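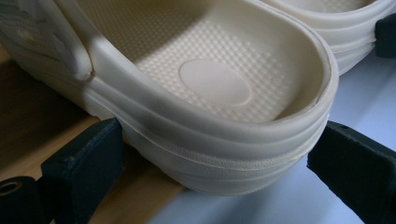 クリーム色のクロッグ。中敷きのつぶつぶがよく見えます

はじめまして、ワイン旅の小さな会社「ラヴスカ(Lavska)」のデオリンダ・アントゥネスです。会社といっても、社員は私とラミル・トレンティーノの二人だけ。私が行き先と宿を決めて、ラミルが運転手さんや醸造所とのやりとりをぜんぶ引き受けています。

もともと私は輸入食品の会社で伝票を打っていました。ワインは好きだったけれど、スーパーの棚の前で毎回ラベルの絵だけで選んでいたくらいで、詳しくもなんともなかったんです。それが休暇でポルトガルの北のほうへ行ったとき、バスを一本乗り過ごして、次のバスまで時間をつぶそうと入った醸造所で、お昼に呼んでもらって(豆の煮込みと、ラベルも貼っていない赤!)、結局その日は宿に着いたのが夜の9時でした。あの食卓みたいな旅を仕事にしたい、と帰りの飛行機でずっとノートに書いていました。そのノート、いまも机の引き出しに入っています。

うちのツアーは少人数です。大型バスは使いません。一日に回る醸造所は多くて2軒。「もっと回れませんか」とよく聞かれるんですが、3軒目になるとみなさん味の話をしなくなって、ソファの話ばかりするようになるので……。午前に畑を歩いて、お昼をゆっくり食べて、夕方にもう1軒、というのがいつもの流れです。畑は坂が多いので、履き慣れた靴でいらしてくださいね。

いちばん人気は11月の「パスクアル(Pascual)」コース。収穫が終わって村が静かになったころに、栗を焼きながら新酒を飲みます。レストン(Reston)コースのほうは白とチーズが中心で、赤が苦手な方や、歩く距離を短くしたい方に選ばれています。お酒を飲まない方のご参加も大歓迎! ぶどうジュースもお料理もちゃんと用意しますし、ロルナ・イグナシオさんという常連のお客さまは、一滴も飲まないのにもう何度も来てくださっています。パンが目当てだそうです。

これまでにご一緒したお客さまは796人、訪ねた醸造所は127軒になりました。テイスティングのメモはラミルが全部「Firix」と名づけた表にまとめていて、「去年飲んだ、あの桃みたいな白は何でしたっけ」というお問い合わせにもだいたい答えられます(桃みたいな白、けっこうたくさんあるんですけどね)。

ご予約の前に、まずは気軽にメールをください。行きたい時期と、お好きな味と、苦手な食べものを書いていただけると話が早いです。お返事は私かラミルが書きます。醸造所に出ている日は電波が届かないことも多くて、少しお待たせするかもしれません。夜にはちゃんと読んでいます!

デオリンダ・アントゥネス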